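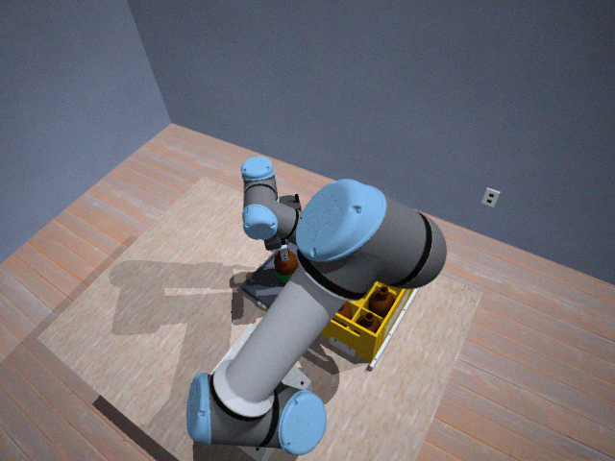
Why not let the thing practice by itself all night and look at the results over coffee? Petro Demchenko asked this at the end of the last session, and it deserves a better answer than the one I gave, which was that the room was booked.

The short version: a system left to practice alone needs some way to tell good from bad, and writing that down for "put the bottle away nicely" takes longer than putting away a great many bottles. So we show it. Showing is dull, but it's a kind of dull we know how to schedule.

## Session 9: Collecting demonstrations

**Reading:** the Vemell task sheet, both pages. The second page is the one with the rules.

### What counts as one example

An example (the sheet says "episode") is one complete attempt, from the reset to the moment you press stop. It holds the camera views, the joint positions, the gripper command and a line of text saying what the attempt was meant to do. In the bottle task there are two such lines:

- *take a bottle from the crate and stand it in the tray*
- *take the bottle from the tray and return it to the crate*

They look like the same job run backward. Treat them as separate tasks. The tray forgives a sloppy approach; the crate has opinions about where a bottle may go.

Pick the text line before you start moving. Labels written afterward tend to describe whatever happened, and we end up with a lovely record of someone intending to miss.

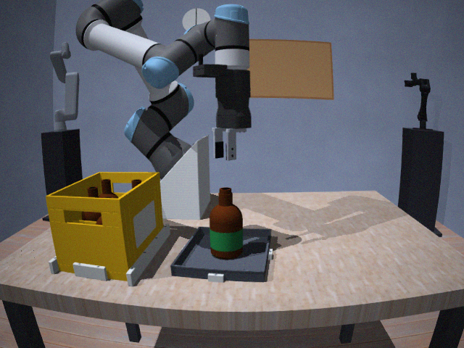 *Fig. 9.1. Gripper open above a bottle standing in the tray.*

### Where the variety should come from

Last April's group gave us roughly 3,000 episodes in simulation. Frans Baert plotted the gripper paths and got something that looked like one thick rope. Everyone had found the easy approach and stayed loyal to it. The trained policy was excellent along the rope and helpless a hand's width away from it.

Vary these on purpose:

1. the starting pose of the arm
2. where the bottle stands in the tray
3. which compartment you use
4. the height at which you begin to close the fingers

Leave speed alone. Half the class drives like a getaway and half like a hearse, and the learner, asked to imitate both, settles on hesitating.

### Check every view before you record

A view that suits you may be of little use to the learner. From high up behind the arm, the elbow can sit right over the compartment that matters. The front view is kinder to the crate but has blind spots of its own. Step through one trial episode in Hrynyshyn with all views open, and ask of each: could I tell from this one whether the fingers are around the neck?
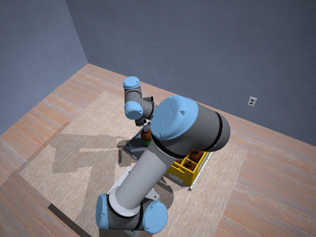 *Fig. 9.2. High view: a finger at the bottle's neck, with the elbow hiding part of the crate.*

If the answer is no in every view at the same moment, change the starting pose and try again. Don't move the cameras. Hawi Gebreyes has a speech about moved cameras and I have heard it twice.

### Keeping, fixing, throwing out

Keep an episode with a wobble in it if you recovered. Recoveries are worth a good deal, as they show the learner what to do when it's off course, and it will be off course. Keep plain failures too, but tag them *fail*. An untagged failure is a lesson in failing.

Throw out anything where you stopped to think for more than 3 seconds with the gripper hanging in the air. The learner can't see you thinking. It sees a stationary arm and concludes that this is how it's done.

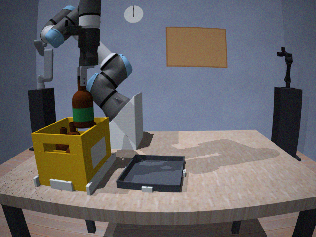
On the return task, release only after the bottle is down in its compartment. Several of you open the fingers early and let gravity finish. Simulated gravity is obliging about this. The arm at Botuven, where the better policies get tried, works under the ordinary kind, and somebody has to mop.

### Due before the next session

- 11 episodes of each task per person, tagged
- one paragraph on which view you'd drop if you had to drop one
- your rejects, in a separate folder, with a reason for each ("bad" is not a reason)

Upload to Uvon under your own name. Zoriana Holovko spent an evening sorting out who *test_final_2* was and would like it known that she found out. Questions about tagging go to Marlene Grewal.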